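Kapitel 8
Kleine Behältnisse: Etuis, Beutel und Mäppchen

Lernziele
Nach der Bearbeitung dieses Kapitels können Sie
— die gebräuchlichen Formen kleiner Reißverschlussbehältnisse benennen,
— den Inhalt eines Etuis nach Nutzungshäufigkeit ordnen,
— eine Packfläche einrichten und
— ein Etui so befüllen, dass sich der Verschluss ohne Druck schließen lässt.

8.1 Einführung

In den vorangegangenen Kapiteln ging es um Schränke, Schubladen und Koffer, also um Behältnisse, die einen festen Platz haben oder nur gelegentlich bewegt werden. Kleine Etuis und Beutel werden dagegen täglich getragen, geöffnet und wieder geschlossen. Sie nehmen Dinge auf, die in einer größeren Tasche sonst auf den Boden sinken: Stifte, Klebestifte, Lippenpflege, Ladekabel, Schlüssel, Pflaster.

Im Haushalt und im Büro werden solche Behältnisse oft nebenbei gepackt, im Stehen und über der offenen Tasche. Für die berufliche Praxis in der Hauswirtschaft, im Hotel oder in der Betreuung reicht das nicht aus. Wer für andere packt, muss so arbeiten, dass eine dritte Person den Inhalt ohne Nachfrage findet.

8.2 Bauformen

Das flache Mäppchen hat zwei Seitenteile und einen Reißverschluss an der oberen Kante. Es trägt wenig auf, lässt sich aber nur schmal öffnen. Das Etui mit umlaufendem Reißverschluss klappt weiter auf und zeigt den größten Teil des Inhalts auf einmal. Der Kordelzugbeutel hat keine feste Form und eignet sich für weiche Gegenstände.

Eine verbreitete Zwischenform besitzt ein Sichtfenster oder eine Netzfläche. Durch ein grobes Netz ist der Inhalt erkennbar, ein dichtes Netz lässt vor allem Luft durch. Im Übungssatz Orari, auf den sich die Aufgaben dieses Kapitels beziehen, sind beide Ausführungen enthalten. Das Modell Lelar fasst 300 Milliliter, das Modell Trimeck 636 Milliliter.

8.3 Die Packfläche

Gepackt wird auf einem freien Tisch mit glatter, heller Auflage. Ein Laken oder ein einfarbiges Tuch genügt. Dunkle Kleinteile heben sich darauf gut ab, und rollende Gegenstände kommen auf Stoff schneller zur Ruhe als auf blankem Holz. Die Auflage soll den größten Teil der Platte bedecken und keine Falten werfen.

Das Etui liegt in der Mitte, mit der Oberseite nach oben. Der Inhalt liegt daneben, nie dahinter, damit man nicht über das Etui hinweggreifen muss. 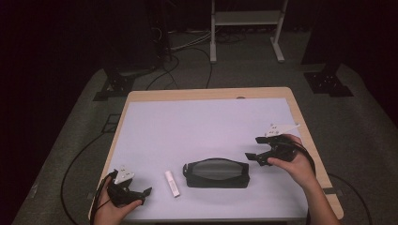
Beide Hände bleiben während der Arbeit an den Seiten der Fläche. Eine Hand hält das Etui, die andere führt den Schieber und danach den Gegenstand. Linkshändige Personen legen den Inhalt auf die rechte Seite, wenn ihnen der Griff so leichter fällt — eine feste Vorschrift gibt es dafür nicht.

Tuben und Stifte werden der Länge nach eingelegt, parallel zum Reißverschluss. Quer liegende Teile beulen den Stoff aus und belasten die Naht. Verschlusskappen sind vor dem Einlegen zu prüfen.

8.4 Aufgaben

1. Richten Sie eine Packfläche nach Abschnitt 8.3 ein. Notieren Sie, welche Auflage Sie verwendet haben.
2. Packen Sie das Modell Lelar mit 2 Gegenständen Ihrer Wahl und übergeben Sie es einer anderen Person aus der Gruppe. Sie soll einen genannten Gegenstand herausnehmen, ohne das Etui auszuleeren.
3. Vergleichen Sie ein Etui mit Netzfläche und den Kordelzugbeutel Lungu. Welche Gegenstände würden Sie jeweils darin aufbewahren?

Die Pflege der Materialien wird in Abschnitt 8.5 behandelt.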